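Why do my tomatoes turn to mush when I slice them for sandwiches?

Asked by Birthe Lauritsen in Kitchen Basics
253 views, 3 answers

Hi all! I make lunches for my whole family every morning (four of us, so a LOT of sandwiches) and I cannot get a decent tomato slice to save my life. I buy the big ones from the market in Fliston, they look gorgeous, and then I cut into them and it's seeds and juice all over the counter and the bread is soggy by noon. I have a Javeo chef's knife I got as a wedding present and I run it over the steel pretty regularly. Is it me, the knife or the tomatoes? I keep them in the fridge if that matters.

Answer 1
24 people found this helpful

Probably the knife. A steel straightens an edge but it doesn't put a new one on, and tomato skin is where you notice first. Two easy fixes: use a serrated bread knife (really, it's fine, my mother did it for forty years) or get the chef's knife sharpened properly. Test it on the skin with no pressure at all. If it skates, it's dull.

Also cut them sideways, stem on the left if you're right handed, so you go across the seed pockets. Going top to bottom lets all the goo fall out.

Answer 2
2 people found this helpful

just buy romas

Answer 3
Answered by Ifor Craddock
11 people found this helpful

I agree with the first answer on the knife, but I'd look at the tomatoes too. How ripe are they when you cut them? If they give a lot when you press near the stem, that's a sauce tomato now, sorry! I like mine a day before that point. And I'd leave them on the counter until they're ripe, the fridge does something sad to the texture. Mine sit stem side down on a plate by the window and I've had good luck that way.
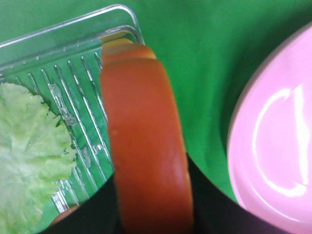
Thickness matters more than people think, in my opinion. I went through a phase of cutting them paper thin because I thought less tomato meant less soggy bread, and they just tore and wept all over everything. Now I go thick, a big red-orange slice with enough body to hold nearly upright when it's gripped by the sides, with that paler strip along the cut edge by the skin. Lay them on a paper towel, a pinch of salt, five minutes, flip. Then butter or mayo right to the edges of the bread, lettuce next, tomato in the middle. For lunches I pack the tomato in its own little tub and let the kids put it in themselves (mixed results with the younger one).

Comment from Birthe Lauritsen: Ooh I never thought of packing it separately. Tried the bread knife this morning and it's already way better. Sharpening the Javeo next!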